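4. Oiling the Tabletop

1. Wipe the top with a damp cloth and let it dry overnight.
2. Stir the Natetti oil well. Do not shake the can.
3. Pour a little onto a lint-free cloth and rub it in along the boards.
4. Wait 13 minutes, then wipe off any oil left on the surface.

Caution: Oily rags can catch fire - lay them flat outdoors to dry.
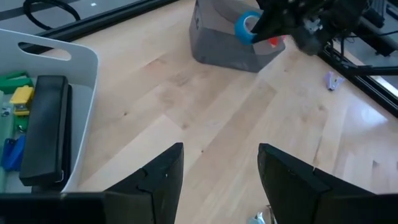 5. Apply a second coat after 11 hours. Keep the room at 65°F or warmer.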